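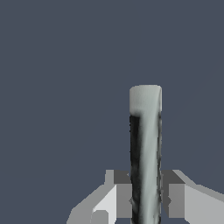
Simulated wrist view, scanned cylinder between the fingers. Thread on our rules for sim grasp trials. 1/14

Rev 3 of the Plostwood grasp trial rules went out to the team in April. Several people asked for the short version. It covers simulated trials only. The bench rules are a separate document and did not change. 2/14

Rule 1. Every object gets a visual mesh and a collision mesh, and both are named in the trial record. A scanned surface with wavy edges can look fine and still produce bad contact points. State which mesh the solver used. 3/14

Look at the outline of the cylinder in the render. The left side bulges a little, the right side is slightly wavy. If you fit a perfect primitive to a shape like that, write down the largest deviation from the scan. "Close enough" is not an entry. 4/14

Rule 2. Scan texture stays as captured. No cleaning up dark patches or smudges to make a nicer picture. If the policy takes camera input, a retouched texture is a different object and needs a new object ID. 5/14

Rule 3. Plain background is the baseline condition. Cluttered backgrounds are their own condition and are reported in their own table. Pooled results get sent back. Rüdiger Görtz has sent back two of mine. 6/14

Rule 4. "Near" is not "in contact". A grasp starts when the solver reports contact on both fingers for 40 consecutive steps. A rendered view is not evidence of contact, however tight the gap looks. Log the contact pairs. 7/14

Rule 5. Closing force limit is set per object before the first trial and is not touched after that. If you have to change it, the set is void and you start again with a new set number. 8/14

Rule 6. A set is 600 trials with the seed list fixed in advance. Crashed runs count as failures unless the log shows a solver fault. Solver faults are listed by seed. You do not get to swap in fresh seeds. 9/14

On why we got strict about this: the Ornstead set had 3279 logged runs and no record of which ones were reruns. Imke Wunderlich spent most of a month trying to sort it out. We dropped the whole set. 10/14

Rule 7. Success is defined before the run: lift height, hold time, allowed tilt. For upright cylinders, we measure tilt from the long axis of the collision mesh. Do not use the scan's bounding box, it moves with every bump on the surface. 11/14

Rule 8. One still per set, from the wrist camera, default lighting. Flat shading on the fingers is fine, they only need correct geometry. Camera pose goes in the record next to the still. 12/14

Open item: friction. The Niazi and Lutanen rigs use different pad values and we have not agreed on a common one. For now, report the value and do not compare across rigs. Comments on this are welcome, comments on the 600 are not. 13/14

Record template has all fields in the order above. Blank fields are read as "not done". Old templates will be refused from the next set on. Questions to me or Imke. 14/14

We use cookies to keep you signed in and to measure traffic. Accept all | Manage settings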